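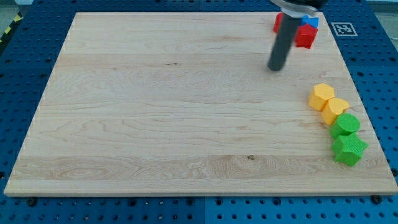
Pale wood, wavy grain and one small dark knot.

Hello! I run Greenwood, a small furniture workshop in Drudow, and I'm looking for somebody to come and work with me. I mostly make tables, benches and the odd bookcase, all from solid wood, and I've got to the point where the orders are coming in faster than I can sand them (a nice problem, but my evenings have vanished).

The job is workshop assistant, 20 hours a week to start with, spread over four days. I'm pretty relaxed about which days, so if you've got school runs or a course to fit round, tell me and we'll sort something out. August was completely mad and I'd love to have you settled in well before the Christmas orders start!

You'd be doing a lot of sanding and oiling at first, I won't pretend otherwise. Then gluing up tabletops, cutting parts to size, packing things for the courier and helping me carry the big pieces out to the van. Once you know your way about I'd like you to take on a piece of your own from start to finish. At the moment we're building a long run of benches for the Gomeo, the little cinema by the river, and after that comes a reading room in Stavumia, so there'll be a couple of trips over there to fit everything (paid, lunch on me).

You don't need a certificate. I learnt on the job myself, and made some truly awful stools along the way. If you've put up shelves, mended a chair or built a rabbit hutch that stayed up, I want to hear about it. You do need to be all right with dust and noise, able to lift your end of a table, and happy to ask when you're not sure. A driving licence would be handy. You must be 18 or over for the machines.

Pay is hourly and depends on what you can already do, so we'll talk it through when we meet. There's paid holiday, boots and ear defenders are provided, and you can have as many offcuts as you can carry home. The kettle is on more or less all day. The workshop is roughly five minutes' walk from the bus station and there's room for bikes inside.

To apply, write me a few lines about yourself using the contact form on this site, with a photo or two of anything you've made. No CV needed unless you've got one lying about. Please send it by 2 Sep 2022. I'll reply to everybody, and I'll ask a few people in for a paid trial morning after that.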